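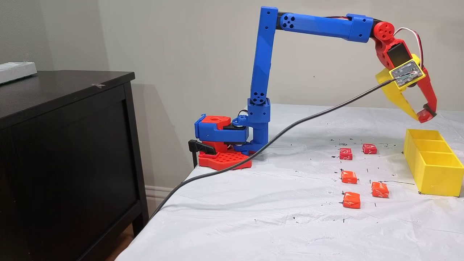
Three compartments are enough for one household, but the bin needs to sit somewhere you can reach it without bending down, according to one of the replies to the Stila sorting survey in Verenlow. The same reply asked for clearer rules on batteries and small mixed items, a request that came up again and again in the results released in June.

Stila is the town's home sorting trial. It started with 480 households on the east side, each of which was given a yellow bin with three compartments for use on a table or counter. Residents were asked to sort small recyclables at home and bring them to the drop-off point on Raju Street, where each type goes into its own container. Larger items such as cardboard and bottles still go out at the curb.

The survey went to every household in the trial and drew 261 replies. Most people who answered said they were using the bin every week. Many kept it in the kitchen, and others had moved it to a hallway, a spare room or the garage. Several wrote that they cover the table with a plastic sheet before sorting so that crumbs and leftover drips can be wiped up in one go. The town has added that tip to its printed guide.

Complaints were mainly about size. Some larger families said one compartment fills up days before the other two, usually the one used for metal. The town says households may decide for themselves what goes in each compartment, as long as the types are separate by the time they reach Raju Street. A second bin can be requested at no charge while supplies last.

Batteries are the other sore point. The first guide told residents to put them in with small metal items, and a later flyer said to keep them apart. The flyer is correct. Batteries should go in a separate bag, with tape over the ends, and be handed in at the counter. Light bulbs and printer ink are not accepted at all. Residents who have the old guide are asked to throw it out and pick up a new one at the library or the town office.

Rasix, the company supplying the bins, has an order for 1,000 more, which would be enough to offer Stila to the rest of the town. Delivery is expected in September. The color and the layout will stay the same. The new batch will come with stick-on labels, after survey replies said handwritten ones wore off.

Drop-off hours on Raju Street are also changing. The site now opens at 9 in the morning and will stay open until 7 in the evening through the summer. Parking is on the north side only while the sidewalk is being repaired.

Households outside the trial area can put their names on the list for a bin at the town office. One bin per address will be given out in the first round.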